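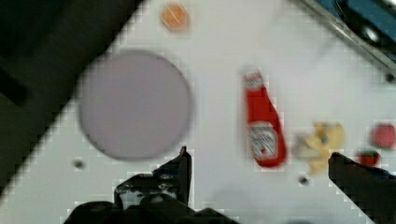
Chapter 4: Sharing a Meal

Long before we learn to cook, most of us learn to sit down and wait — for the plates, for grandmother, for whoever is still washing their hands. In the valley town of Cundano, where 275 households kept meal diaries for us one April, supper could last well past nine.

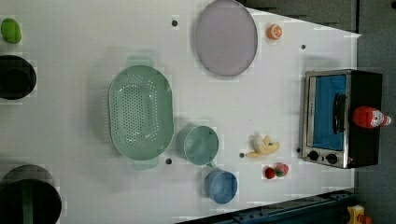

Getsemaní Solís wrote in her diary that supper only began once the arguing did, and that a quiet table meant somebody was ill.

Children take all this in very early, and they play at serving food with great seriousness, correcting anyone who starts too soon.

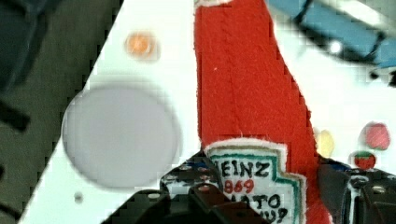 Surely it depends on the family, one reader of our first edition wrote, and so it does, as the diaries in section 4.1 will show.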